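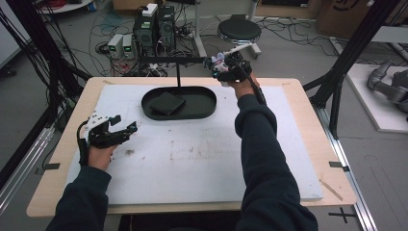

Are we there yet on chores? home or shop, don't care which

kobzar_k
Joined: April 2023
Posts: 20

Short version. My brother in law says give it a couple years and a machine does the dishes, the laundry, and half of what I do at work. I run second shift at a small place, we do kitting and light assembly, lots of little trays of parts. I say no way. He sends me videos. I send him pictures of my bench.

So who's right. Not looking for the singularity talk, just chores. What can you buy or build right now that does a real one without a person standing there.

Kyrylo

stovepipe
Vacuum. Done, next thread.

kobzar_k
Vacuum doesn't count. It drives around. I mean picks something up and puts it where it goes.

halyna_s
Dishwasher counts then? It's a machine, does a chore. You load it, you unload it. The washing was always the easy part to box up. Loading is the chore that's left and it's the one no machine wants.

Same w/ laundry. Washer does the washing, dryer does the drying, and then I'm on the couch for an hour with socks.

Halyna

R_Sirko
Hi aunt Halyna lol

I work with this stuff so a bit biased. Answer for Kyrylo: single chore, same place, same objects, yes, today, if you put the time in. Your kitting trays, probably yes for some of them. "Tidy the kitchen," no.

The part people miss is how bad two-finger jaws are at ordinary things. Hold a gripper in each hand and try to do your own job through them for ten minutes. Person's brain, person's eyes, person's arms, and you are STILL slow and clumsy at first. Hanging something on a skinny bar on a little stand? You'd do it with your fingers while talking. Through jaws you have to think about which way the thing is facing before you even close on it, and then the stand wants to scoot.

You do get better. A day or so and your hands figure it out. That's sort of the whole idea, record people doing it that way, lots and lots, then the arm learns from it.

Roksolana

stovepipe
so the plan is I do the chore 600 times so the robot doesnt have to

R_Sirko
For some tasks 600 would be a luxury. But yes.

cirilo.ayala
Going to push back on Roksolana a little. "Single chore, same place, same objects" is just automation. We've had that at Campos for as long as I've been there. Hard fixtures, a bowl feeder, a cheap cylinder, a sensor. No learning. Runs all night. If Kyrylo's parts are always the same he doesn't need a robot that watched people, he needs a fixture and somebody who can file.

If parts are NOT always the same then the learned thing ought to win and that's exactly where I've seen it fall over. We had a demo from Desus. Arm, camera, the works. Looked great on their parts. We gave it ours, which are shiny, and it went after the reflections.

kobzar_k
Mine are black plastic in a black tray so I guess no reflections at least

cirilo.ayala
Black on black might be worse. Depth cameras hate it. Get a white surface under there before you do anything else, cost you nothing.

R_Sirko
^ this is good advice. White board on the table, dark stuff stands out. It gets scuffed up fast, who cares.

And fair point on fixtures. I'd say where the learned stuff earns its keep is the middle. Twelve kinds of part, changes every month, not worth a fixture for each. Desus demo I didn't see so can't say.

vaughan_tm
Been reading along. I fix commercial laundry equipment, my whole territory is hotels and one hospital. There ARE folding machines. Lalar makes one for towels, we service 2 of them. Feed it flat towels one at a time and it's wonderful. Feed it a towel with a corner flipped under and it makes a burrito.

So there's a person at the front whose entire job is to hand towels to the machine the right way round. Used to fold. Now feeds. Hotel says it paid off, I beleive them, they do a lot of towels. But the chore didn't go away, it moved about four feet.

Nobody makes one for fitted sheets that I'd put my name to.

Vaughan Te Moana

halyna_s
Vaughan I would pay real money for the fitted sheet one

vaughan_tm
You and every housekeeper I know.

stovepipe
honest question for the robot people. why two arms. every video has two arms now. used to be one

R_Sirko
Because most chores are two hand chores. One holds, one does. Open a bag. Peel a lid. Steady the stand while the other hand hangs the thing. You can get by with one arm if you clamp everything but then you're back to Cirilo's fixtures.

Downside is the arms can hit each other, and there's twice as much to calibrate, and cables. My god the cables. Every gripper has one running down your arm, then it goes off to the pile on the floor by the computer and somebody's foot finds it.

cirilo.ayala
Cable management is the one chore I'd actually buy a robot for.

kobzar_k
OK so trying to keep score
- same parts same spot, fixture, no robot needed
- changing parts, maybe, if you have time to show it
- towels, sort of
- sheets no
- dishes??

R_Sirko
Dishes: pulling plates out of a rack, I've seen it done pretty well. Scraping and loading a real family's sink, no. Wet, stacked, a fork under everything. And glass. You don't want to find out your grip force is wrong on glass.

halyna_s
My husband's grip force is wrong on glass and we let him do it

whatsthat_noise
Disagree with the whole tone here. You people said the same about speech recognition. It was useless, useless, useless and then my mother was talking to her phone. Every problem listed in this thread is a data problem. More demos, more kinds of kitchens, done. Brother in law is right, maybe off by a bit.

cirilo.ayala
Speech recognition doesn't drop a plate. If the phone gets a word wrong your mother says it again. If my cell gets one pick wrong out of 20 I have a jam, and a jam is a person walking over. One person walking over all night = you still have second shift.

whatsthat_noise
so one in 20 becomes one in a thousand. that's what the data is for

cirilo.ayala
Sure. When? That's the question in the thread title.

R_Sirko
You're both a bit right imo. Data helps more than I expected going in. It helps least on the last bit, the weird cases, since nobody demos those on purpose. We started doing it on purpose. Put the thing down crooked, miss the bar, come back and get it. Recovery matters more than the clean ones. If all it ever saw is perfect runs, first time it misses it just sort of hovers there.

kobzar_k
hovering would describe a couple guys on my shift

vaughan_tm
Something else on the shop floor side, who resets it at 2am. The towel folder has a guard door, you open it, clear it, close it, press green. Anyone can do that. Can your night guy reset a learned arm or does he call Roksolana

R_Sirko
He should not call Roksolana.

But real answer, it depends who set it up. If it's a research rig then yes it's a mess, you'd need someone who knows the machine. A product ought to have the green button. Most of what's in the videos isn't a product.

stovepipe
anybody tried the Stondik thing? countertop arm, was in the ads a while. supposed to put away small stuff

halyna_s
Neighbor has it. It puts things in the bin if the things are the size of an orange. She has now bought more oranges.

Kidding. Mostly. She says it's fine for the kids' blocks and it takes almost 3 times as long as the kids would if the kids ever did it. Which they don't, so.

whatsthat_noise
see, "which they don't" is the point. slow is fine at home. nobody cares if laundry takes all night if you're asleep

cirilo.ayala
I'll give you that one. Home doesn't have a cycle time. Slow and reliable would sell. What we have is slow and mostly.

halyna_s
I'd also want it to not be in my kitchen. Where does it go?? Two arms and a frame and a computer the size of a suitcase. My kitchen is a hallway with a stove in it.

vaughan_tm
The hospital laundry has room. I think it goes places like that first. Big back rooms, same linens, someone already paid to be there.

kobzar_k
Alright. Went and talked to my lead about it on break, she said try the white board and a simple fixture on the two worst part numbers, leave the rest by hand for now. So that's Cirilo's answer basically. Roksolana if you're ok with it I'll send you a list of the ones that change all the time, maybe you can tell me if its worth anyone's time.

R_Sirko
Send it. Include what happens when one's upside down. And how often, if you know.

kobzar_k
more than I'd like. will do

stovepipe
still saying vacuum

halyna_s
The vacuum ate a sock in March. One less to match.

cirilo.ayala
Kyrylo, file the edges on the fixture where the part drops in, bigger lead-in than you think. Post how it goes.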